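The comeback of the small wooden box

At Clisberg, a country town with one main street, the Saturday market used to sell mostly jam. Now there are 13 stalls of second-hand timber, and the small pieces go first: letter boxes, sewing chests, drawers for nails and seed packets. Most were homemade, and few carry a maker's name.

Prices depend on condition and colour. A plain pine box sells for $96. One with a dark finish and a drawer that runs properly can bring $500.

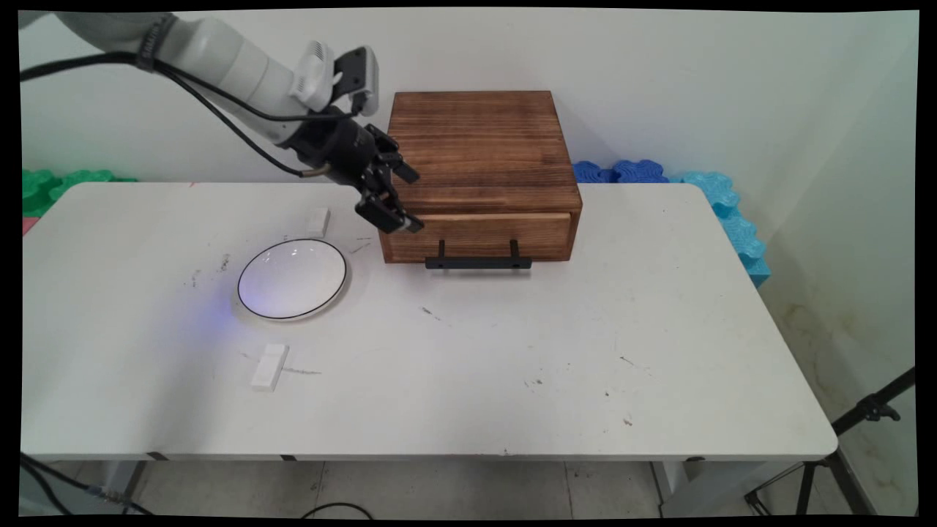
What should a buyer check first?

The drawer. Pull it all the way out and look at the runners and the corner joints, then slide it back in and feel for any catch.

Zonis, a repair shop behind the bakery, sees nine boxes in a busy week. Its most common job is a swollen drawer, which is left indoors to dry before anyone reaches for a plane. Candle wax on the runners fixes many of the others. The shop charges extra for stripping old varnish and tries to talk customers out of it.

Handles divide people. Collectors want the original knobs kept in an envelope, even if they are cracked. Everyone else wants something they can grip.

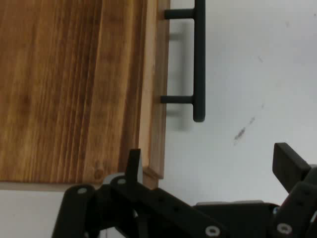

Can old screw holes be filled without showing?

Rarely on a stained front. A glued plug cut from matching timber is the neatest repair, with the grain lined up before the glue sets.

The market runs until noon, weather permitting.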